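Accueil | Matériel | Tutoriels | Prise en main | Contact

Kit de préhension manuelle Kiritz : réglage des doigts et premières prises

Le kit Kiritz est livré en deux poignées instrumentées, une par main, avec deux jeux de patins et le logiciel d'enregistrement Adulik. Ce tutoriel couvre le montage des doigts, la préparation de la table et une première série de prises à deux mains. Il suppose que le logiciel est installé et que les deux poignées sont reconnues. Comptez une demi-journée pour l'ensemble, davantage si les patins d'origine doivent être remplacés.

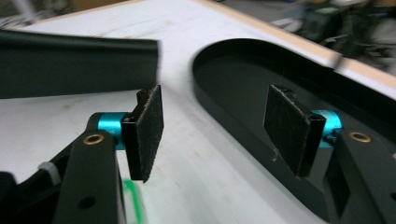
Rédaction : Milagros Bermúdez – relecture technique : Ambros Kälin

1. Choisir les patins

Les patins en feutre conviennent aux objets souples ou brillants. Ils accrochent bien, mais ils s'usent : les fibres se soulèvent d'abord sur l'arête supérieure, puis des peluches apparaissent vers le bas. Un bord légèrement effiloché reste acceptable. On change le patin quand le support rigide affleure.

Les doigts à face plate conviennent mieux aux pièces anguleuses. Ils pardonnent moins un mauvais alignement et glissent sur les surfaces lisses si la pression est insuffisante. Pour une première série, gardez le même jeu du début à la fin. Changer de patins en cours de route oblige à refaire l'étalonnage de l'ouverture, et Adulik ne le signale pas.

2. Monter et aligner les doigts

Posez la poignée à plat, doigts ouverts. Présentez le patin sur son pivot, serrez à la main, puis fermez lentement la pince. Les deux faces doivent se rencontrer sur toute leur hauteur. Si elles se touchent d'abord par le haut, desserrez d'un quart de tour, reprenez l'angle et recommencez.

Vérifiez ensuite les bagues en laiton. Elles doivent tourner sans jeu perceptible. Un claquement à l'ouverture indique le plus souvent une vis à six pans creux mal serrée sur le bras. La notice demande un serrage modéré sans donner de couple – c'est son principal défaut. Walter Flores, qui a monté les deux poignées de notre essai, serre jusqu'au contact puis ajoute un huitième de tour.

3. Préparer la table

Un plateau clair et mat facilite la lecture des contours. Placez les objets à portée des deux mains, sans les coller les uns aux autres. Un bac à bord bas fait une bonne destination : l'objet peut y être déposé sans que les doigts heurtent la paroi.
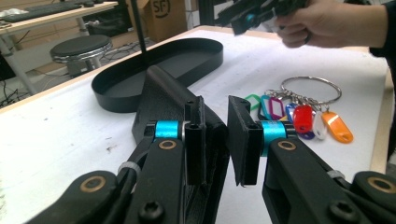

Temps de lecture : 4 min

Mélangez les difficultés. Un objet noir à face inclinée oblige à orienter le poignet avant de fermer. Un trousseau à étiquettes de couleur se repère facilement, mais il se déforme à la prise et change de silhouette d'un essai à l'autre. Commencez par l'objet rigide.

Contrôlez aussi le passage des câbles. Ils doivent quitter la poignée vers l'opérateur et ne jamais traverser la zone entre les doigts. Les colliers blancs se posent sur les biellettes, côté extérieur, avec assez de mou pour une ouverture complète.

4. Enregistrer une série

Ouvrez une session dans Adulik et nommez-la avant la première prise, le renommage ultérieur étant laborieux. Tenez les deux poignées au-dessus du plateau, attendez que l'état passe à « prêt », puis lancez.

– Approchez lentement, doigts ouverts.
– Marquez un arrêt court avant la fermeture.
– Soulevez, déplacez, déposez.
– Revenez à la position de départ avant d'arrêter l'enregistrement.

Gardez les avant-bras bas. Lorsque les deux poignées travaillent près l'une de l'autre, une seule se déplace à la fois pendant les premiers essais.
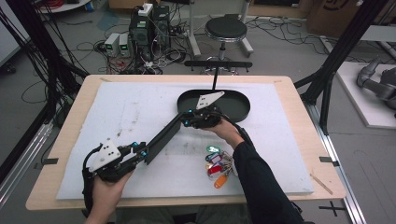
Travail à deux mains au-dessus du plateau, trousseau posé à droite.

5. Relire et trier

Notre essai a produit 358 prises. Sheyla Tamayo en a écarté 128 à la relecture, presque toutes pour un départ trop rapide ou un retour incomplet. Le tri dans Adulik se fait au clavier et reste confortable sur ce volume. L'export vers Mandagi fonctionne, à condition de fermer la session au préalable.

Avis sur le kit

La mécanique est saine et les pièces d'usure se remplacent sans outil spécial. La notice est trop courte sur le serrage et muette sur l'entretien du feutre. À 900 euros la paire chez Gistport, le kit se défend pour un petit atelier. L'offre avec assistance, à 1 577 euros, se justifie surtout si personne sur place n'a l'habitude de l'étalonnage.

Dernière mise à jour : septembre

À lire aussi
Étalonner l'ouverture d'une pince dans Adulik
Remplacer un patin en feutre
Mandagi : préparer un export propre
Câblage des poignées : erreurs courantes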